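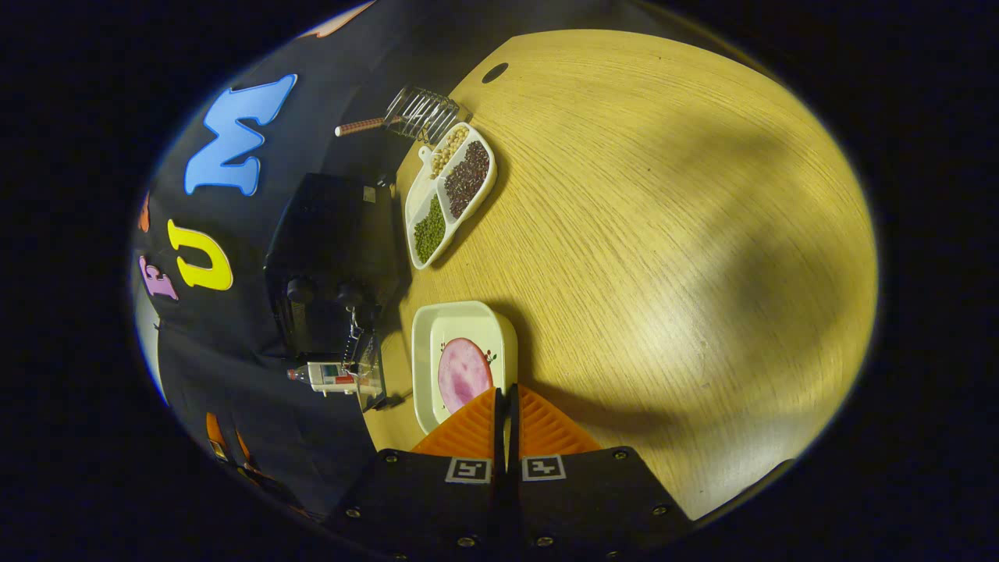 The Long Afternoons That Teach a Robot to Lay a Table

By Jahangir Abeysekara

My first go at teaching a robot anything ended with a bean under the fridge.

I'd been told to bring comfortable shoes and no rings, and I had pictured something like a flight simulator, all screens and joysticks. What I got was a kitchen table on the first floor of a converted seed merchant's in Clorkosthorpe, a mug of tea I wasn't allowed to put anywhere near the table, and a black hand-held gripper with two orange ribbed fingers. You hold it in your hand, you squeeze, the fingers close, and a camera on it watches everything you do. There's no robot in the room at all. The robot comes later, and it learns from what your hand did.

"People always look a bit let down," said Tanvir Haque, who runs collection for the Brutow project and who had very kindly agreed to let me be bad at his job for a day. "They want the arm. I tell them the arm's dull, it just sits there until we've done our bit."

Their bit is examples. Brutow is trying to build a system that can cope with ordinary kitchen jobs, the sort you do half asleep, and the way they're going about it is to show it those jobs being done, over and over, by people. Each go is called an episode. You start with your hand back from the table, you move in, you pick something up or push it or turn it round, you let go, you back out. A good one might last 18 seconds. Then somebody rearranges the table and you do it again.

And again! I had sort of understood that part before I arrived, in the way you understand that marathons are long.

The table itself I rather loved. Whoever sets it up has a magpie streak. There was a pale greeny dish with little cherry-like sprigs painted on it, and a flat pink oval thing sitting inside, mottled like a slice of something from a deli counter. There was a white divided tray with beige beans in one bit, dark reddish ones in another and small green ones in a third, the fourth bit left empty. A silver wire basket. A black boxy appliance with two round knobs. Behind it all hung a creased black backdrop covered in big coloured letters, a blue M, a yellow U, as if a primary school had been asked to do the scenery.

It's all there on purpose, the clutter. Early on, Tanvir told me, they'd kept things lovely and tidy: one dish, one object, plain background. The system got very good at plain backgrounds. Then they tried it in a proper kitchen with a calendar on the wall and a tea towel over the oven door, and it reached confidently for the calendar. So now each session gets a fresh mess, and the backdrops are swapped, and the lamps get shoved about so that the shadows fall in different places and the shine moves across the wood.

"Shiny tables were awful for us in January," he said. "It kept treating the reflection as a thing. It would go and try to pinch it."

I asked if he'd felt sorry for it and he said no, but I think he had, a bit.

So, the beans. My first job was an easy one, nudging the pink oval from one side of the dish to the other, and I did it perfectly well and was told it was no good. I'd been too quick. I'd also, it seemed, looked where I was going with my eyes and let the gripper trail along behind, so that for half the episode the camera was pointing at nothing useful. You have to aim with your wrist. If the gripper can't see the dish then the machine can't learn anything about the dish, however well you can see it yourself from up there on top of your neck. It's a very odd feeling. After an hour I'd begun to walk round with my arm held out in front of me like somebody carrying a candle.

There are a couple of black-and-white squares stuck on the gripper, one for each finger, a bit like the codes you scan for a menu. They help the software work out how far apart the fingers are. My thumb is apparently long, and I kept letting it creep forward over one of them, and every time it did the whole episode had to be binned. Tanvir never raised his voice about it. He'd just say "thumb" from across the room.

My second job was moving a bean, singular, from the tray to the dish. I can't tell you how small a bean is until you've tried to get hold of it with something the size of a hairdryer. You come down on it, the ribs close, you feel a bit of give in the handle, you lift, and it's still sitting there with all its friends. Or you have it, you really have it, and you carry it over the wood holding your breath, and you relax a fraction too soon. Hence the fridge.

What surprised me was that they kept some of those. I'd assumed you'd want only the perfect ones, and for a long time so did they. But a system that has only ever seen things go right hasn't a clue what to do when they go wrong, so the episodes where you fumble and then sort it out are worth having. You drop the bean, you go back for the bean, you get the bean. The ones where you fumble, swear and look round for help are not worth having, and those were mostly mine.

By lunch I had done 62 episodes and my forearm was singing. The regulars do far more. They work in pairs, one on the gripper and one resetting the table and noting down what was asked for, and they swap over every half hour so nobody seizes up. There's a proper knack to the resetting too. Left to ourselves we put things back where they were, it's just what hands do, and if the dish always lives in the same corner the machine will learn the corner. One of the pairs has taken to rolling a die. Another lets the radio decide: if it's a song, the dish goes left.

Every pair has its own style, and the files show it. Tanvir pulled up a few on his laptop while we ate our sandwiches, and once he'd pointed it out I could see it for myself. One person comes in low and sideways every time, like a cat. Another hovers, has a think, then drops straight down. He likes having both. When they've all been trained alike, he said, the system picks up one person's habits and you end up with a robot that's left-handed for no reason.

I wondered about the boredom and asked one of the collectors, who was picking beige beans out of the green ones with her fingernails. She used to ice cakes in a factory. She said this was better because you were allowed to go wrong, and because you could sit down. She did think the letters on the backdrop could do with a change.

The afternoon went better. I'd stopped trying to be clever and had found a sort of rhythm to it, in low, wrist first, thumb back, squeeze, wait, lift. The waiting is the bit that beginners leave out. You need a little pause once you've closed on the thing, so that it's clear from the recording that you've got it before you go anywhere. I counted two in my head each time, and by the end I was doing it with my teacup and with the door handle of the loo.

Just before home time they let me see the other end of things. In the next room an arm, fitted with the same sort of orange fingers, was having a try at a table laid by somebody else, with a dish it hadn't met. It came in slowly, it dithered, it shifted over a bit. It closed on a spoon, and then it stopped dead for a moment before it lifted. I knew that pause! I'd been told off into learning it that very morning. None of my own episodes had gone anywhere near that arm, of course, they'd barely been copied off the gripper, but I felt ridiculously proud all the same.

Then it put the spoon down next to the dish instead of in it, and Tanvir sighed and wrote something in his notebook.

I went home on the slow train with a sore arm and a green bean in my turn-up. The next evening I caught myself clearing the supper things with one hand, wrist first, thumb tucked well back. Tanvir rang a few days later to say that 2 of my bean episodes had made it through checking, and did I want to come back and try the basket.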